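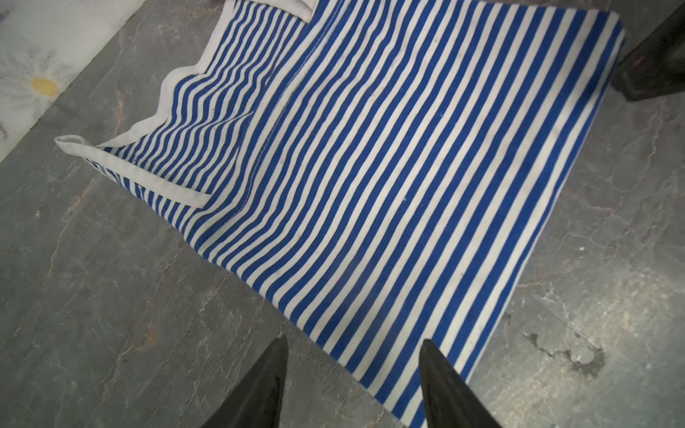
Folding and Caring for Striped Aprons

An apron is an awkward thing to fold. It has a bib, two or more straps, sometimes a pocket, and none of the edges match. Most people roll it into a ball and push it in with the dish towels, then wonder why it comes out creased with the ties in a knot. The method below takes less than a minute once you have done it a few times.

Before you start

Clear a flat space bigger than the apron. A kitchen counter is usually too narrow. A table is good, and a swept floor is better still for a full-length bib apron, as long as the floor is clean and dry. Shake the apron out once, hard, before you lay it down. Crumbs and flour hide in the pocket seams.

Check the ties. If they are knotted, undo them now. A blunt knitting needle pushed into the middle of the knot will loosen it without pulling threads.

Flattening

Lay the apron face down and spread it from the center outward with both hands flat. Do not tug at the corners. Tugging stretches the cloth on the bias and the wrinkles come back as soon as you let go.

Stripes are a help at this stage. On a plain apron it is hard to see a shallow wrinkle, but on a striped one the lines bend wherever the cloth is not lying flat. Work on the worst patch first and push the slack toward the nearest edge.
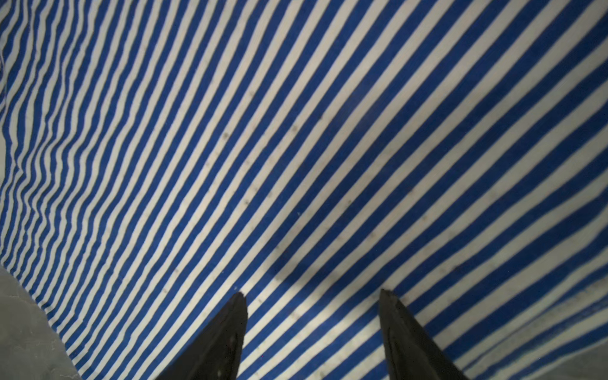
Wavy stripes on the left show where the cloth still needs smoothing.

If the ripples will not go, the cloth needs ironing. Cotton irons best slightly damp. Mist it, roll it up for ten minutes, then iron along the stripes and never across them. Do the bindings last, with the point of the iron, as they are thicker and hold more water.

Folding

1. Bring the neck strap down flat onto the bib.
2. Lay both waist ties straight across the body, one on top of the other.
3. Fold the left side in to the middle, then the right side over it. You should have a long strip with the ties inside.
4. Fold the bib down to the waist.
5. Fold the bottom hem up to meet it, then fold in half again.

Line the fold up with a stripe if the stripes run lengthwise. If they run at a slant on your apron, go by the side hem instead.

Store the aprons on edge in a drawer, fold side up, so you can pull one out without disturbing the rest. I have mine in a Rastholm drawer insert, but a shoebox with the lid off does the same job.

Washing blue and white

New blue cotton can bleed. Wash it alone the first 2 times in cold water. To test it, wet a corner and press it between two sheets of white paper towel. If the towel picks up blue, keep it away from your whites for another wash.

Close any hook and loop tabs. Tie the waist strings together in a loose bow before the apron goes in the machine - one bow, not a knot - and they will not wrap around everything else in the load.

For grease, rub a little dish soap into the spot while it is dry and leave it for a quarter of an hour. For tea and coffee, soak in cool water as soon as you can. Small gray marks on white stripes often come from pan bottoms and oven racks, and a paste of baking soda and water shifts most of them. Skip chlorine bleach, which will take the blue down with the stain.

Dry aprons on the line by the bottom hem, out of strong sun. Hanging them by the neck strap pulls the bib out of shape.

Mending the binding

Binding usually gives out first where the tie joins the side, because that is where it gets pulled. Catch it early. Use a doubled white cotton thread and backstitch over the old seam, starting half an inch before the gap and finishing half an inch past it. If the tie has come off altogether, turn the raw end under and sew a small square with a cross through it.

Rawiri Gilchrist wrote in to suggest replacing worn cotton ties with twill tape. He buys the Pryor tape in white and cuts each tie a little long to allow for shrinkage. I tried it on an old apron in October and it has held up well. Wash the tape before you sew it on.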